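The Well at Quintana

The man from Grolby wanted 240 dollars to find water, and he wanted it before he took the stick out of the truck.

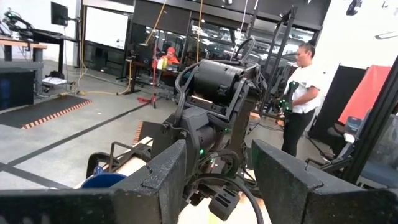
Adalberto Caldeira had farmed the same slope for sixteen years and had never paid anyone to walk across it. He said so. The man nodded as if he heard this every morning.

"Your neighbor Rosine paid," the man said.

"Rosine paid for a horse that was already dead."

"She has water now."

She did have water. It was brown and it came up at 80 feet, and Adalberto figured any fool with a drill could have hit it, given that the Cateteo ran right behind her barn. He kept that to himself. His own well had quit in May and he was tired of hauling barrels.

"Half now," he said.

The man took half. He cut across the bean rows with the stick held out in front of him and his eyes nearly shut. Nearly. Adalberto watched the eyes. They went to the willows, then to the low patch where the grass stayed green, then shut again, very holy. The stick dipped.

"Here," said the man.

"I could have told you there."

"Then why didn't you dig?"

Adalberto thought about that for longer than he liked. A crow landed on the fence and left again.

"How deep?" he asked.

"Three men's height. Maybe more."

"Which men?"

The man smiled and held out his hand for the other half. Adalberto went inside, took the bills out of the coffee can, and put one back. When he came out again the man was sitting in the truck with the engine running, and the stick was lying on the dashboard with a price tag still on it.

Comments

dustbowl_pete: My uncle did this for a living and he never found a thing but customers.

Marnie K.: Did he dig or not?? I hate when they stop there

oldhand: 80 feet that close to a river sounds wrong to me. Liked the crow.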